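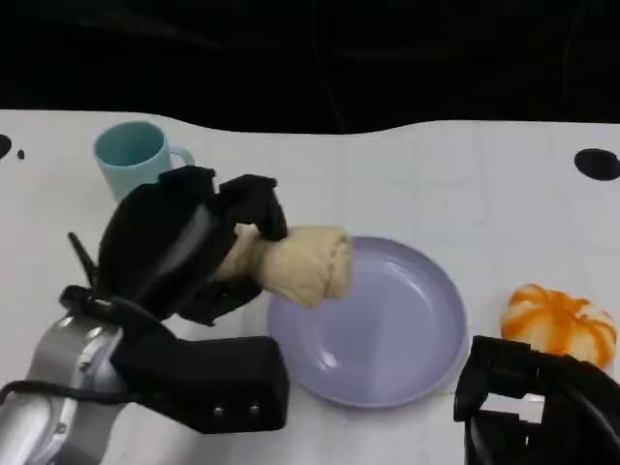 Coutinho 조식용 식기의 머그. 흰색 상판에서의 모습.

Coutinho 조식용 식기 사용 평가
작성: Gisach 생활비품평가실
2020년 9월

1. 평가 대상 및 경위

본 평가는 Gisach 연수동 휴게식당의 노후 식기 교체 계획에 따라 시행하였다. 평가 대상은 Coutinho 조식용 식기 가운데 머그, 볼, 접시의 세 품목이며, Orkside를 통하여 합계 66점을 정가로 구입하였다. 제조사와 판매처로부터 무상 제공이나 할인을 받은 사실은 없다. 식탁은 연수동에 이미 설치되어 있던 Plarkum 흰색 식탁을 그대로 사용하였고, 이 식탁에 관한 사항은 식기 사용에 영향을 주는 범위에서만 제5항에 적었다.

사용 기간은 10주이다. 이 기간 중 식기는 조식과 오후 간식 시간에 사용되었으며, 세척은 식당에 설치된 기계와 손 세척을 병행하였다. 종전 식기는 평가 기간 동안 전량 창고에 보관하여 혼용되지 않도록 하였다.

2. 머그

머그는 연한 청록색 계열의 단색 제품으로, 무늬가 없고 몸통이 아래로 갈수록 조금 좁아진다. 안쪽은 겉면보다 짙게 보이는데, 이 때문에 홍차나 커피를 담았을 때 음료의 농도를 눈으로 가늠하기가 다소 어렵다는 의견이 접수되었다. 우유나 두유의 경우에는 해당 의견이 없었다.

손잡이는 작은 편이다. 손가락 두 개를 넣어 드는 이용자에게는 무리가 없으나, 손이 큰 이용자는 손잡이를 쓰지 않고 몸통을 감싸 쥐는 경우가 많았다. 뜨거운 음료를 가득 담은 상태에서는 이러한 방식이 불편하므로, 식당에서는 음료를 조금 적게 따르도록 안내문을 붙였다. 다음 개정품에서 손잡이 안쪽 공간이 넓어지기를 바란다.

몸통에 굴곡이 없어 닦기는 쉽다. 입구가 둥글고 충분히 열려 있어 일반 스펀지가 바닥까지 들어간다. 다만 손잡이와 몸통이 만나는 안쪽 모서리에는 물때가 남기 쉬웠으며, 이 부분은 주 1회 솔로 따로 닦았다. 커피 자국은 당일 세척한 경우 남지 않았고, 주말을 넘겨 방치된 머그에서는 안쪽 바닥에 옅은 고리가 생겼다. 해당 자국은 베이킹소다로 제거되었다.

쌓아 보관하는 용도로는 적합하지 않다. 겹쳐 올리면 위의 머그가 쉽게 돌아가므로 선반에 한 단으로 놓아야 하며, 그만큼 보관 면적을 차지한다. 종전 머그는 두 단까지 쌓아 두었던 까닭에 이번 평가 기간에는 수납장 한 칸을 추가로 비워야 했다.

3. 볼

볼은 연한 라벤더색이며 얕고 둥글다. 표면은 매끄러운 무광이고, 가장자리에 도드라진 테두리가 둘려 있다. 본 평가에서 가장 좋은 평을 받은 품목이다.

테두리는 실용적인 이점이 있다. 물기 있는 손으로 옮길 때 손끝이 걸리는 자리가 되어 주고, 배식대에서 한 손으로 집어 올리기에도 수월하였다. 표면이 무광이어서 지문이 눈에 잘 띄지 않는다는 점도 관리 담당 부서에서 긍정적으로 평가하였다.

깊이가 얕은 점은 용도에 따라 평가가 갈린다. 둥근 빵이나 페이스트리, 썬 과일, 샐러드를 담기에는 알맞다. 특히 빵을 담으면 윗부분이 테두리 위로 올라와 집기 편하고, 부스러기는 볼 안에 모이므로 식탁 청소 부담이 줄었다. 반면 국물이 있는 음식에는 권하지 않는다. 수프를 담아 자리까지 옮기는 과정에서 흘리는 사례가 반복되어, 사용 3주 차부터 수프에는 종전의 깊은 그릇을 다시 내는 방안을 검토하였으나 혼용 금지 원칙에 따라 수프 제공 자체를 평가 종료 후로 미루었다. 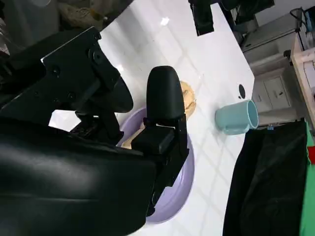

시리얼은 두 경우의 중간에 해당한다. 우유를 적게 붓는 이용자는 불편을 느끼지 않았고, 넉넉히 붓는 이용자는 볼을 식탁에 둔 채 우유를 따르는 것으로 해결하였다. 배식대에서 우유까지 부어 이동하는 동선이라면 다른 그릇을 선택하는 편이 낫다.

색상에 대해서는 의견이 나뉘었다. 라벤더색이 갈색 빵과 잘 어울린다는 의견이 있는가 하면, 단체 급식 공간에는 지나치게 부드러운 색이라는 의견도 있었다. 청록색 머그와 함께 놓았을 때의 조화는 대체로 무난하다는 평이었다. 평가 종료 시점까지 육안으로 확인되는 변색은 없었다.

4. 접시

접시는 세 품목 중 특기할 사항이 가장 적다. 토스트와 곁들임 음식을 함께 올리는 데 부족함이 없고, 포개어 보관할 때에도 안정적이다. 볼을 접시 위에 받쳐 내는 방식도 시험하였는데, 접시 중앙에 볼이 고정되는 홈이 없어 이동 중 미끄러짐이 발생하였다. 두 품목을 한 벌로 판매하는 제품인 만큼 이 점은 아쉽다. 현재는 볼과 접시를 따로 내고 있다.

5. 식탁과의 관계

식기의 인상은 놓이는 식탁에 따라 적지 않게 달라진다. 연수동의 Plarkum 식탁은 폭 140cm 제품으로, 상판이 희고 광택이 있다. 연한 색의 식기를 올리면 전체적으로 밝고 정돈된 느낌을 주지만, 조명이 강한 자리에서는 상판의 반사가 두드러져 눈이 피로하다는 지적이 있었다. 창가 좌석에는 무광 깔개를 함께 비치할 것을 권고한다.

광택이 있는 상판에 물기가 남으면 식기가 밀리는 현상도 관찰되었다. 머그는 음료를 담은 상태에서 거의 움직이지 않으나, 빈 머그를 가장자리 가까이에 두는 것은 삼가야 한다. 식사 전 마른행주로 상판을 한 번 닦는 것으로 충분히 예방할 수 있었다. 흰색 상판은 음식물 흔적이 바로 드러나므로 청소 누락을 확인하기 쉽다는 장점도 있다.

6. 파손 및 공급

평가 기간 중 2점이 파손되었다. 모두 머그이며, 세척 후 선반으로 옮기는 과정에서 손잡이 부위가 떨어진 경우이다. 볼과 접시의 파손은 없었다. Orkside에 문의한 결과 머그는 낱개로 추가 구매가 가능하다는 회신을 받았고, 주문한 물품은 같은 색상으로 도착하였다. 포장은 개별 완충재를 사용하여 양호하였으나 포장재의 부피가 커서 분리배출에 시간이 소요되었다.

7. 종합 의견

Coutinho 조식용 식기는 빵과 과일 위주의 간단한 식사를 제공하는 시설에 적합하다. 볼은 추가 구입을 권고하며, 접시는 현 수량을 유지한다. 머그는 세척이 쉬운 반면 손잡이 크기와 보관 면적의 문제가 있으므로, 수납 공간이 한정된 시설에서는 소량을 먼저 구입하여 사용해 본 뒤 결정하는 것이 바람직하다. 국물 음식의 비중이 높은 시설에는 본 제품만으로 식기를 구성하는 것을 권하지 않는다.

연수동 휴게식당은 본 식기를 계속 사용하되, 수프용 깊은 그릇을 별도로 갖추기로 하였다. 표면 마모와 변색에 대해서는 12월에 재점검을 실시하고, 결과는 본 평가문에 덧붙인다. 재점검 시에는 기계 세척만 거친 볼과 손 세척만 거친 볼을 구분하여 비교할 예정이며, 이를 위하여 볼 바닥에 식별 표시를 해 두었다.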